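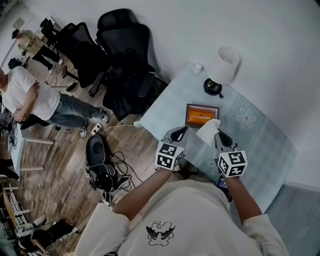
The Tissue Test

By Tomás Calado
November 23, 2018

My mother-in-law has a rule about new gadgets. She'll believe in the robot housekeeper, she says, on the day it can hand her a tissue without ripping it, dropping it, or bringing the whole box along for the ride. She said this at dinner in October, while I was going on (and on) about a demo video I'd seen, and I laughed, and then I couldn't stop thinking about it. So I went to find out. Can anything on the market, or nearly on the market, pull one tissue out of one box?

I started with the people who make me feel dumb in a friendly way. Aivar Jaunzems used to build packing lines for a living and now works at Visau, a small company that wants to teach machines to do house chores. I asked him the tissue question over the phone expecting a chuckle. There was a long pause instead.

"Tissues are mean," he said. "A tissue weighs nothing. You squeeze it and you can't feel that you have it. Then you pull, and the box comes up too, and you have to stop the box without crushing the box. Ask me about a coffee mug. I like mugs."

I did ask him about mugs. Mugs are great! A mug is stiff, it stays the same shape all day, and if you grab it a little bit wrong it still comes along. Most of what you've seen robots do in those slick videos is mug work of one kind or another. The same goes for the shop floor. I spent a morning at Plolham, a plant that makes shelf brackets, and watched a yellow arm lift brackets off a belt and set them in a tray for so long that my coffee went cold. It never missed. Then a sheet of packing film blew onto the belt and a guy named Iwasaki walked over, picked it off with two fingers, and walked back to his stool. I asked him how often that happens. "All day," he said. "That's the job now."

I think about Iwasaki's stool a lot.

The trouble is everything in a house is packing film. Towels, socks, bread bags, the dog's leash, that one fitted sheet. I went through my own place with a notepad and wrote down each thing I touched between waking up and leaving for work. I got to 34, and 13 of those were floppy. I'm counting the banana peel as floppy and you're welcome to write in.

So how do you teach a machine to handle floppy stuff? The old way was to write it all out: move here, close this much, lift that far. Aivar did that for years and says it's a fine way to live if your part never changes. The way his crowd likes now is to have a person do the chore over and over while holding the same sort of gripper the robot would have. You keep a record of where the grippers went and what they were near, and a computer chews on it and tries to work out what a good grab is like. The patterned black-and-white squares you see stuck on this kind of gear are there so a camera can tell where each gripper is and which way it's turned.

I liked this idea right away, mostly because it lets people like me in. You don't need to know a line of code. You need two hands and some patience.

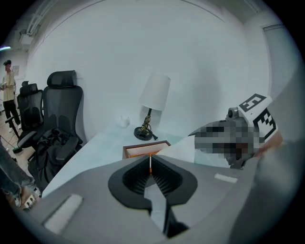 I needed more patience than I'd brought. Aivar let me have a go with a pair of hand-held grippers, and wow, do you miss your fingertips. I'd close on the tissue and come up with air. I'd close harder and come up with half a tissue. On my third try I got a whole one and the box came too, swinging like a caught fish. What finally worked was using one gripper to keep the box where it was and the other to pinch low and draw straight up, slowly. I was so pleased with myself that I blew my nose on it.

And I've got a brain! I've been pulling tissues out of boxes since I was 2. If I need that many tries with a tool in my hand, I'm inclined to go easy on the robot.

How does the robot do, then? On the box it has practiced with, pretty well, Aivar told me. Change the box and it gets shy. Put the box near the edge of the table, or use the kind with a plastic slit in the top, and you may be there a while. The last tissue in the box is its own special misery, being down at the bottom with nothing sticking up. (Same for me, to be fair. I turn the box over and shake it.)

I also called Hanum, who sell a laundry-folding cabinet, or will sell one, depending on which page of their site you read. Their spokesman told me it folds a shirt in roughly 3 minutes. I asked who puts the shirt in. You clip it on yourself, he said, and smooth out the sleeves. I asked about socks. He said socks were on the road map. I've been hearing about that road map from one company or another my whole working life, and I'd love to see where the socks are on it.

I don't want to be a grump, though. When I started on this beat, the arms in the plants lived in cages and you'd lose your foot if you stepped over the line. Now I can stand next to one and pester the guy on the stool. Aivar figures a machine that clears a table of hard dishes is close, one that wipes the table is a bit further off, and one that makes a bed is somebody else's problem — he'd like to be retired by then.

I passed all this along to my mother-in-law, including the part about the box swinging. She wanted to know what the thing would cost. I said nobody at Visau would give me a number. She said her tissues were on sale, two boxes for the price of one, and did I want her to pick some up.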